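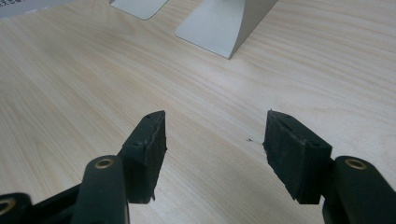 Pads are on! Again. Third set, if we're counting the ones that lasted an evening.

I've been promising an update on the gripper since October and every time I sit down to write one, something on it needs redoing and I wander back out to the workshop instead. So this is going up tonight, half-finished thoughts and all, with a cup of tea going cold beside the keyboard.

The foam first. I wanted something squashy enough to hold a mandarin and grippy enough to hold a teaspoon, and those two things pull in opposite directions. The silicone I tried first looked gorgeous and let go of everything. The black foam is ugly and it works. I cut the blocks with a slant at the top so the tips can get in under things lying flat on the bench, and my cutting is, well, you'd not pay for it. The inner edges have gone a bit ragged and they shed little crumbs. Leszek Górecki, who has the bench next to mine at Stistside, reckons I should freeze the foam before cutting it. I'm going to try that on the next lot (I bought a whole sheet, so there will be a next lot).

The linkages I'm properly happy with. The first version had the pins running straight in the plastic, and after 1000 open-and-close cycles the holes had gone oval and the fingers flopped about like a wet sock. Now there's a bushing pressed into each pivot and the slop has just about vanished! Pressing them in was a whole arvo of swearing. I printed the holes too tight, reamed them too loose, reprinted, then did it with the vice and a socket from the car kit, nice and slow. If you're doing the same, put a chamfer on the hole. Just do it.

I ran the new arms for 2000 cycles with the little Orau servo doing the squeezing and then pulled the lot apart on the kitchen table to look for wear. Couldn't find any I'd worry about. I wanted to get to 3000 but it was nearly midnight and the servo has a whine that goes straight through the wall into the kids' room, so that was that.

Still to sort out:

The pads are held on with screws, and I'd like a clip so I can swap them without hunting for the tiny hex key.

The fingers don't quite meet square when they close. Wojciech Kaczmarczyk lent me his feeler gauges and I still haven't used them. Sorry, Wojciech, they're in the drawer, they're safe.

The wiring is a disgrace and I'm not discussing it.

The plan is to bolt it onto the arm that's been sitting at the Flolldale shed all winter, the one we've been calling Lysenko for reasons lost to time. It has 4 joints that work and one that sulks in the cold. I'll bring the heater.

If anyone has a favourite glue for foam on printed plastic, pop it in the comments. I've tried contact adhesive and it ate a pad.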